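Home | Modules | Handouts | Lab rota | Search

Handout 4: Perception before planning
Sudheer Namboodiri, September
Print this page | E-mail this page

Last time Fraser Hepburn took you through the planner, which is a lovely piece of work and will do whatever the perception code tells it. Today is the perception code.

Your task in the bedding exercise is to write the stage that decides, for each image, which pixels belong to the duvet. The planner then picks a grasp point on it. You have 208 clips in the Nambiar folder. Use 80 of them for tuning and leave the rest alone until marking, however strong the urge.

A white duvet is a rotten thing to segment. It has no edges where you want them and hundreds where you don't. Most first attempts threshold on brightness, declare victory, and then meet a shadow.

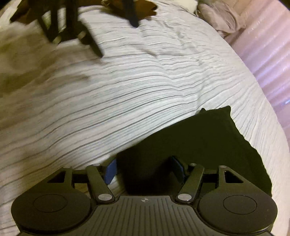
Page last changed: September, 16:10

The dark patch just ahead of the fingers is duvet. Your threshold will say it is a hole, or the floor, or a cat. Last year's favourite submission steered politely round its own shadow for the whole of clip 10 and reported success. The pleats cause the opposite trouble: run an edge detector with the default settings and you get a fine drawing of corduroy.

Things to try, in order of effort:

- Mask out the gripper first. Its body sits in much the same part of every image, so a fixed mask will do there. The fingers move, so they need their own.
- Work in a colour space that separates brightness from the rest. This helps less than the textbook promises, white being what it is.
- Blur along the pleats before you look for folds. Ask Vemik for the local line direction; the call is in the Inport wrapper, misspelt, and we're stuck with it.
- Test on frame 3463 of the long clip. If your mask survives that, come and show me.

The round target on the grip panel is no use for finding cloth. Two groups a year train a very good detector for it anyway.

Hand in the mask code and one page on where it fails. Blank failure pages get sent back. The planner half, with Farkimia, is in Handout 5.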